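Iton Opens Order Book for Hand-Held Gripper Kits, Publishes Full Planning Guide for Buyers

TROTVILLE, 5 Jan 2018 - Iton today opened orders for Hetero, its package of hand-held grippers and recording equipment for groups that want to teach handling jobs to robot arms. The company has also released a planning guide that sets out what a buyer should expect to spend, how much room the equipment takes up, and what has to be in place before the first delivery. First shipments are planned for April.

The guide is free and can be requested from the Iton sales office in Trotville. It covers purchase, rental and a mixed plan in which the grippers are bought and the recording computer is rented.

Hetero is sold by the station. A station is a pair of grippers, one for each hand, with cables, brackets, a recording computer and software. The operator does the job by hand with the grippers, and the recordings are then used to train an arm fitted with the same fingers. No arm is needed at the station during this stage. Iton says this changes the order in which a customer has to spend money, and most of the guide deals with that point.

"People come to us with a budget line for an arm and nothing else," said Agnes Lindqvist, who heads customer planning at Iton. "Then they find they have an arm and no recordings, and the money for the year is gone. We would like them to buy the table first."

The guide starts with the table. Iton recommends a plain, stable work table that the operator can reach across without leaning, with power close by. Racks, shelves and stands used in the job should be the same ones the finished robot will face, so buyers are asked to order duplicates early if the originals are in daily use. Small containers, caps and jars should be bought in quantity.
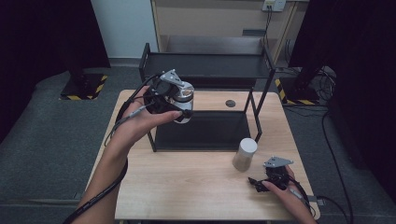
Cabling comes next. Each gripper has its own cable, and the guide asks buyers to plan the cable path before they fix the position of the table. Cables should leave the work area on the outer side of each hand. Floor runs should be kept out of walkways or covered. Iton does not include floor covers in the station price, and the guide lists them as a separate line along with power strips, clamps and spare connectors.

Floor space is treated as a cost. Many customers share a room with other work, and the guide includes a worksheet for figuring rent or internal room charges over the length of a project. Curtains on either side of a station are suggested where people pass by often. A desk for the recording computer should be near enough for the operator to start and stop a session without crossing the room, and the guide gives two sample floor plans, one for a single station and one for a pair placed back to back.

Fingers are sold as a wearing part. The standard set is black plastic with threaded inserts, and it can be changed with one hand tool. Iton advises customers to order spare fingers with the station, as small orders later on carry a handling fee. Customers who expect to work with smooth or heavy containers should ask for a sample set before they commit. The company will lend a set for two weeks against a deposit.

The guide also asks buyers to write down the jobs they plan to record before they ask for a quote. Picking up a capped container and setting it on a shelf is one job. Moving it from the lower shelf to the upper shelf is another. A list of this kind lets Iton estimate recording hours, and recording hours drive the storage, the operator time and the number of finger sets. 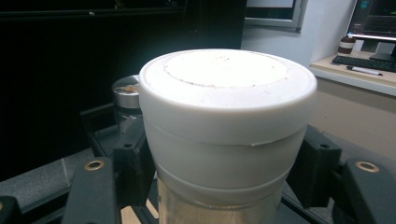 Forsberg, which took part in the trial of the guide, would have liked more on staff hours and less on hardware. The comment sent to Iton was that equipment came to less than half of what the project cost in its first season, and that the largest single item was the time of the people holding the grippers, which had not been in the original request at all. It added that a buyer who reads only the price list will ask for too little money and will have to go back for more.

Iton has since added a section on labor. It gives a planning figure of some 300 recordings per operator per day for a short, simple job, with time allowed for breaks and for putting the objects back in place. For longer jobs, or jobs that need both hands at once, buyers are told to plan on fewer and to run a one-day test before they set a number. The section also covers training for new operators, which Iton provides at the customer's site on the day of installation. Further training days are charged at the normal service rate.

"We were selling equipment, so we wrote about equipment," Lindqvist said. "The hours were in the back of the guide in a small table. Now they are in the second chapter, ahead of the prices."

A short chapter on work surfaces was added at the same time. A customer who already has a suitable table can use it, and Iton does not require any special top. The guide does ask that glare be checked under the room lights at the hours when recording will take place, and that the customer decide early on whether one surface is enough. A robot that will later work on several kinds of tables should be taught on several kinds of tables. Extra tops are cheap next to the rest of the station - a second and third top can often be laid over the first.
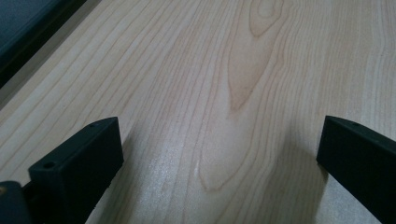 Storage is the item most often left out of first budgets. Recordings from both grippers are kept in full until a project is closed, and the guide recommends two copies in two separate places. Iton sells drives but does not require customers to use them. A worksheet lets the buyer enter the planned number of recordings and read off the space needed. The sample project in the worksheet uses 2000 recordings of a single job, which Iton considers a sensible size for a first purchase decision. A customer who is not satisfied at that point can stop before paying for an arm.

Buyers who do go on to an arm can choose their own supplier. Iton supplies a mounting plate for the fingers, with drawings, and will confirm in writing whether a given arm can carry them. The company does not sell arms and has no plans to. Lead times for arms vary a great deal, and the guide suggests asking for a delivery date at the time the station is ordered, even if the order for the arm will not be placed until later.

Rental terms are the same for all customers. The shortest rental is three months. Half of the rental paid in the first six months can be put toward purchase. Finger sets are not rented and stay with the customer. Damage to cables is covered for normal use, but cables that have been cut, crushed or run over by carts are charged at list price. Customers who rent must name one person who is responsible for the equipment, and that name goes on the delivery note.

Schools and public bodies that need quotes ahead of a spending deadline can ask for a fixed quote, which Iton will hold until the end of the customer's budget year. Quotes are broken out by line so that equipment, spare parts, training and storage can be charged to different accounts. Installation is quoted separately, and travel is included for sites within a day's drive of Trotville.

Orders are filled in the order in which deposits are received. Customers who order more than one station may take delivery in stages, and the deposit is then split across the stages. Delivery dates are confirmed once a floor plan has been returned, so Iton asks buyers to send the plan together with the order form.

The planning guide, the worksheets and the order form are available from the Iton sales office, Room 242, Trotville. Press questions and requests to visit a working station should be addressed to Agnes Lindqvist at the same office.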